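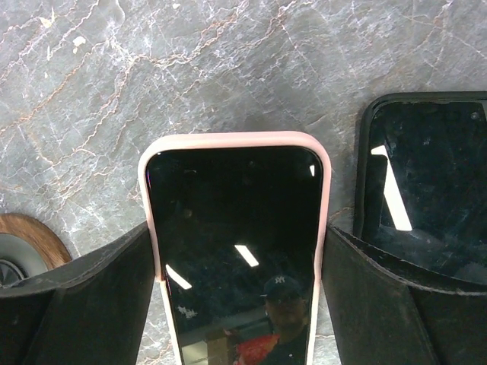
The engraving shop at Drendau handles orders for personalized jewelry, mostly pendants, bar necklaces and signet rings. Its bench supervisor has spent 15 years cutting letters into metal, first by hand and now mostly with a diamond-drag machine. We spoke in June, in the back workshop, about what can go on a small piece of metal and what should stay off it.

The first question was about length. Customers tend to send too much text. "The plate on the Galness bar pendant takes one line comfortably," the supervisor said. "People write a full sentence and expect it to be readable. We can cut it. You will need a loupe." The order form now stops at a set number of characters, spaces included, and the shop writes back if the text uses many wide letters. A name full of M and W takes up far more room than one built on I and L.

Script faces cause most of the returns. Thin connecting strokes fill with polish residue and wear down sooner than block capitals. The shop offers three fonts on sterling silver and discourages script on anything that will be worn every day. "Block capitals are dull, but the strokes are all the same depth. In a few years you can still read them."

Depth is the other variable. A diamond-drag tool burnishes a groove and removes very little metal. A rotary cutter takes material out and leaves a deeper line, though it needs a thicker blank. The Girik signet ring is heavy enough for rotary work. The Galness pendant is dragged only, and on plated pieces the shop refuses rotary cutting altogether. "You go through the plating, the base metal shows, and then it discolors along the letters. We turned down one of those this morning."

I asked about gold-filled stock, which sits between plated and solid. The answer was cautious. The gold layer is thick enough for a light drag engraving if the surface is flat. On curved pieces the tool pressure varies along the line, and the supervisor prefers to cut a test on scrap from the same sheet before touching the order.

Proofs are sent for every job. The customer gets a drawing at actual size and one enlarged, and has to approve both. Order 1373 is pinned above the bench as a reminder: a date approved in day-month order by a customer who reads month first. "The proof was correct to what they typed. We recut it anyway, on a new blank. Now the form spells out the month."

Repairs to old engraving are possible within limits. Shallow letters can be lapped off and the surface polished, which thins the piece slightly each time. An Iglesias locket that had come in that week already carried two earlier inscriptions, and the back was too thin for a third. The shop suggested a small engraved tag on the chain instead.

Care instructions are short. Wipe with a soft cloth along the direction of the lettering, keep dip cleaners away from any piece with darkened letters, and take rings off before using hand cream – it packs into the grooves and dries there. Darkening can be reapplied at the bench for as long as the letters keep their depth.

Chains are sold separately from engraved blanks. Engraved pieces cannot be exchanged once the proof is approved, but an unworn chain can be swapped for another length.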